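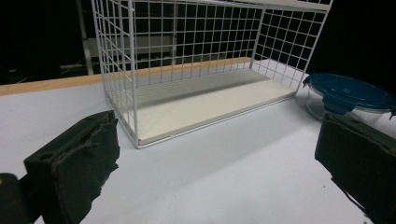 Airflow and Moisture Loss in Stored Onions: Effect of Container Wall Type

Student project report
Assunta Parisi
September 24, 2026

1. Background

Bulb onions lose mass in storage through three routes: water leaving the outer scales, respiration, and decay. Commercial stores control all three with forced air. Small growers and households usually depend on natural convection, so the container has a larger effect on the result. Published advice for home storage recommends open containers but seldom states how much difference the wall makes or whether the base matters.

The project compared mass loss and rot in onions held in open-grid, slatted and solid-walled containers over 56 days. The work was carried out in the unheated store at Marras, starting in June.

2. Materials

Two cultivars were used, referred to by their trade names Dukura and Korero. Dukura is a yellow storage type with thick outer scales. Korero is a red type with thinner scales and a shorter stated storage life. Both lots came from the same grower and had been cured before delivery.

Bulbs with split scales, soft necks or visible sprouting were removed before the trial. After sorting, 184 bulbs remained and were divided evenly between the two cultivars. Bulbs were assigned to containers by random draw, with cultivars kept separate.

Every container received a flat solid base panel. An open base would have let air in from below and confused the effect of the wall with the effect of the floor. Lids were not used.

3. Method

Each bulb was marked with a number on the outer scale and weighed to the nearest gram. Containers were placed on a single shelf level, with a gap between neighbors wide enough that no wall touched another. Positions were rotated every eight days to reduce the effect of the door and the outside wall.

Temperature and relative humidity were recorded by a Prumard logger mounted at shelf height. The logger was set to a fixed interval and produced 1,173 readings over the trial. A short gap occurred when the battery was replaced. The missing values were left blank and not interpolated.

Bulbs were weighed again at each rotation. A bulb was classed as rotten if the neck or base yielded under light thumb pressure, or if mold was visible below the first dry scale. Rotten bulbs were removed and their mass was left out of later averages.

4. Results

Mass loss was highest in the open-grid containers for both cultivars, followed by the slatted containers. The solid-walled containers had the lowest mass loss. The order was the same at every weighing after the first. At the first weighing the differences were smaller than the variation between individual bulbs and were not treated as meaningful.

Rot showed the reverse order. Most rotten bulbs came from the solid-walled containers, and within those containers most came from the bottom layer against the base panel. Korero was affected more than Dukura in all three container types. Surface mold on dry scales, without softening underneath, was seen in the slatted containers but was not counted as rot.

5. Discussion

The results suggest a trade between drying and decay. Open walls allow more moisture to leave the space between bulbs, which raises mass loss and keeps the necks dry. For a thick-scaled cultivar the extra loss was small enough to accept. For Korero the choice is less clear, as bulbs from the open-grid containers were noticeably lighter by the end, though still firm.

The position of the rotten bulbs points to the base as a separate factor. Air at the floor of a container with a solid panel is likely to be slow moving whatever the wall type. This could not be tested with the present design.

6. Limitations

Only one store and one season were used. Humidity was measured at shelf height and not inside the containers, so the conditions around the bulbs are inferred. The thumb test for rot is subjective; the same person made every assessment, which keeps the error consistent but does not remove it.

A repeat trial should include perforated base panels and place a small sensor in the bottom layer of each container.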